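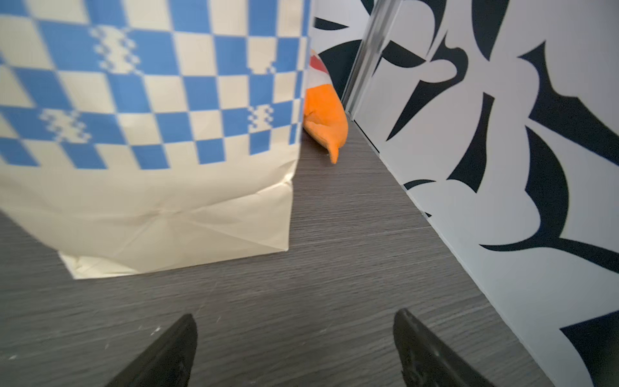
Slide 1. Paper shopping bag in blue and cream check.

THE OVERNIGHT GUEST: A FIELD REPORT FROM THE GUEST ROOM
Speaker notes, Cornel Toma. Gronedton Library, Tuesday evening talks. 30 minutes plus questions.

Open

Let people sit. There will be a coat problem at the back.

Thank the library. Say the name of the series correctly this time.

Start with the show of hands: who has had someone stay overnight in the past year? Then: who enjoyed all of it? Wait. Watch the married couples check with each other before answering.

My credentials, such as they are. We live 11 minutes from the Trusen airport, so for the past decade we have been, in effect, a motel with worse towels. I have also been a guest, and I have been told about it afterward. So I come to this from both sides of the door.

What I'm covering: arrival, the middle, breakfast, departure. Departure gets the most time tonight and takes the most time in life.

Arrival

The question every host asks is "How was your drive?" The question has an answer and the answer is "Fine." My uncle's answer involved four highways and a gas station that had changed hands. Do the uncle voice if the room is warm. Skip it if not.

The tour. Hosts give too much tour. A guest needs to know where the bathroom is, how the shower works, and which light switch also turns off the internet. You can leave out the year the kitchen was redone.

On showers: every shower in America is operated differently and every owner believes theirs is obvious. Ours you pull, then turn, then wait, then turn back. I've had a retired engineer come out in a robe to ask.

What to bring. Old books of manners go on about this for pages and I have read them so you don't have to. My position is that you should bring something small that needs no vase, no freezer space, and no immediate praise. Flowers are lovely, but now your host is standing in a cabinet looking for something tall while the pasta boils over. A puzzle is a homework assignment. I once brought a cheese that had to be kept outdoors.

Candy is fine. Candy has always been fine.

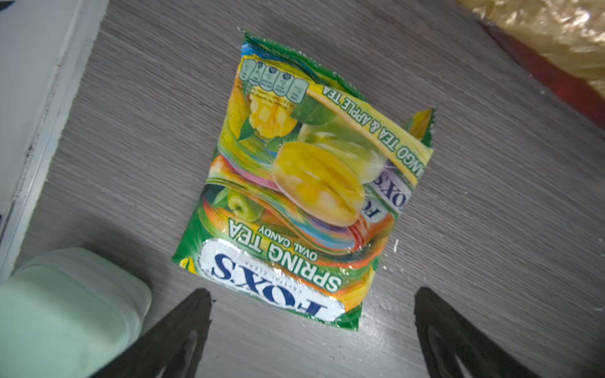

Slide 2. Candy bag, Fox's Crystal Clear, Spring Tea.

(Sip of water here. Last time I forgot and croaked through the whole next part.)

The middle

By the middle I mean the hours between two and six in the afternoon, when everyone has said their news and dinner is still theoretical.

The host's mistake is entertainment. I planned a day for my wife's cousins that had a mill, a second mill, and a scenic overlook. On the way to the second mill one of them asked, very politely, if it was like the first mill. It was.

The guest's mistake is helpfulness. "What can I do?" is a kind question that creates a job for the person being asked. If you see dishes, wash the dishes. Don't put them away. I have a colander that was put away by a well-meaning guest during a previous administration and I expect to find it when we sell the house.

Advice I give to both parties: go lie down. Announce it, take a book, shut the door. The relief on the other side of that door is real and you shouldn't take it personally.

If running long, cut the next bit.

Thermostats. There are people who will tell you they're cold and people who will put on a second sweater and tell your sister-in-law in April. Ask directly. Put a blanket where it can be seen. A blanket in a closet doesn't count, since a decent guest won't open your closet, and the other kind already has and is warm.

Breakfast

I feel strongly about this and have been asked to keep it short.

Nobody should have to make conversation before coffee with a person who is wearing their pajamas in an unfamiliar way. Set the coffee things out the night before. Show the guest where they are. Then whoever wakes up first can have a private life until the others come down.

Early risers: you are not virtuous. You're loud. I say this as one. I have unloaded a dishwasher at 5:30 in somebody else's home believing I was being quiet, and three people have since described it to me.

The egg question. Don't ask how people like their eggs unless you can do all the answers. I can do one. I say "There are eggs," and that has held up.

Wei Street story goes here: we stayed with friends on Wei Street, the host made pancakes for everyone, sat down last, and ate the one that looked like Florida. Nobody had started without him, so eight of us had cold pancakes and he had a warm one. He still thinks it was a triumph. Don't name him, his sister may be in the audience.

Departure

Slow down here. This is what they came for.

The leaving has stages. First the guest says "Well." Both hands on the knees. This means nothing. There is often a second "Well," with standing. Then there's the hallway, where the best conversation of the whole weekend takes place, in coats. Then the driveway. Then the car window comes down.

I have timed the car window in my own driveway. The engine was running for all of it, and we covered a cousin's divorce.

For guests: say when you're leaving before you arrive. A day and a part of the day. "Sunday after lunch" is the most beautiful sentence a guest can say. "We'll play it by ear" makes strong people go and stand in the garage.

For hosts: you're allowed to ask. You are also allowed to stop offering food. As long as there is pie on the table you have no case.

Sheets. Strip the bed or leave it? Ask the room and let them fight for a minute, they enjoyed this in Trusen. My ruling is strip it, fold nothing, leave the pile on the mattress. If somebody brings up mattress pads, move on.

The thank-you. A text is fine. Send it within the week. Mention one specific thing, and it can be small. My aunt kept a card for years in her recipe box that said only "Thank you for the good pillow," and she read it out to other guests, who then looked for the pillow.

Left-behind items

One phone charger per visit, on average, always the wrong kind for anything you own. Policy at our house is a drawer. Claims may be made in person, which means another visit, so think about how much you want it back.

Questions

Likely ones:
Dogs. (Ask first. Then ask again, with the dog's weight.)
Adult children. (Not guests. Separate talk.)
How to tell someone the sofa bed is bad. (They know by 2 a.m.)
Air mattresses. (Same answer.)

If the man from the Tirkuvum bed and breakfast is there he'll want to talk about linens. Give him one question. He said in the parking lot last time that he buys pillowcases 300 at a go, and I didn't know what to say then either.

Chairs get stacked against the window side, not the radiator. Return clicker to front desk.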